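Bun, Lettuce, Whatever Comes Next

A short story

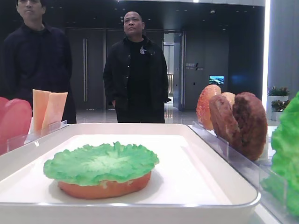
Bottom bun and lettuce on the tray, with the meat, cheese and tomato still waiting in their holders.

My uncle left me a plastic hamburger. I should say right away that he was not a poor man, and my cousin got the car.

The hamburger came in a shoebox with a rubber band around it, and on the lid he had written FOR THE ONE WHO ARGUES, which everybody in the family agreed was me. Inside were the bun halves, the patties, the cheese, the tomatoes, the lettuce (so much lettuce!) and an index card that said "Achari Lunch Counter, Nollport. Ask Phong about the order."

So that was October. I had a job I didn't love and a week of vacation I was going to lose anyway, and Nollport is only 93 miles from where I live if you don't miss the turn at Sterkonbridge. I missed the turn at Sterkonbridge. By the time I got there it was almost four in the afternoon and the lunch counter was a place that fixed phones.

"It's been phones for years," said the kid at the register. "You want the burger people? They're at the hall."

I said, what burger people?

He looked at the shoebox under my arm and said, "Well, you, for one."

I need to explain about my uncle. Sudheer Achari ran that counter before I was born, and he had a theory about hamburgers which he would tell you at weddings. The theory was that the lettuce goes right on the bottom bun, before anything else. It keeps the bread from going soggy, it gives the meat something to sit on, and if you put it up top under the lid it slides out the back and lands in your lap. I thought this was crazy. I was nine the first time I told him so, and I had a whole speech. Lettuce goes on top! It's the hat! He laughed so hard he had to put his plate down, and then he argued with me for two hours as if I were a grown man with a restaurant of my own. We had that same argument at every family thing for the next twenty-some years, and it never got any shorter.

Anyway, the hall. I'd pictured folding chairs and a coffee urn, and I walked into this big place with a floor so shiny I could see my own sneakers coming at me. A woman with reading glasses pushed up in her hair took one look at the box and shouted, "Phong! The nephew's here!"

Phong Phan had been my uncle's fry cook. He was small and about a hundred years old, or he seemed it to me, and he shook my hand for a long time without saying anything. The woman was Vimala Chacko, and she'd waited on the counter back when it had eleven stools and a pie case. There were others, too. They had been regulars, or their parents had, and once a year they got together and built a burger. A plastic one. They'd been using a set just like mine, which my uncle used to keep by the register to show new hires how a plate should look.

"You build it one piece at a time," Vimala told me, "and whoever puts down the piece has to tell something about the counter. That's all it is. Don't make that face."

I wasn't aware I was making a face.

She had the tray out already, a white one with rounded edges, and the clear holders with the pieces standing up in their slots like toast in a rack. Phong set down the bottom bun and told about the morning the grill quit and they sold 37 bowls of cold cereal to a bus full of clarinet players. Then he pointed at me.

I picked up a lettuce. It was very green and very frilly and a little sticky from somebody's thumbs. And I stood there holding it, because I knew perfectly well what he was asking me to do, and I had been against it my entire life.

"I think that goes later," I said.

The whole room groaned. I mean they really groaned, like a ball had gone foul. A man named Faraji Mabula yelled, "He argues!" and somebody clapped.

"Your uncle said you would say that," Phong said. He had a soft voice and I had to lean in to get it. "You know he only did it for you?"

I asked him what he meant.

"At the counter, we put it on top. Always on top. Under the lid, like normal people." He patted his own head to show me where. "Then one time he comes back from a birthday party and says, Phong, my nephew is nine and he gave me a speech. I told him he was wrong just to hear the rest of it. And it was so good, he said, he could never tell you he agreed."

Well.

I don't know how long I stood there. Long enough that Vimala went and got me a paper cup of water. I was thinking about a particular Thanksgiving when I'd drawn him a diagram, with arrows, and he'd put on his glasses and studied it and said, "Very nice drawing, but the bun is drowning." All that time he'd been on my side. He must have driven home laughing. He must have lain awake thinking up new things to say about soggy bread!

"So where do I put it?" I asked.

"It's your piece," said Phong.

I put it on the bottom bun. I pushed it a little so it sat even, and the frilly part hung over the edge a little, and I've got to tell you, it looked pretty good. And then I had to tell something about the counter, which I'd never even eaten at, so I told them about the nap my uncle took on our porch with his dog Bimby on his chest, both of them snoring, and how he woke up in the middle of it, opened one eye at me, said "Bottom," and went back to sleep.

They counted it. Vimala said it was close enough.

We didn't get to the top bun until after dark. There was a fight over the cheese, which Faraji felt should touch the meat and somebody's sister felt should not, and I heard about a proposal, a flood, and a man who paid for 391 lunches in advance and then moved to Ohio. Phong fell asleep in a chair before the tomatoes. I did the second lettuce too, up under the lid, where it belongs, and I made my whole speech again from when I was nine. I still had most of it.

My own set is on top of the refrigerator now, in the shoebox. My daughter got it down last weekend and built the whole thing on the kitchen floor, with the cheese on the very bottom, under the bread. She said that's where it goes.

I told her she was dead wrong and sat down to hear why.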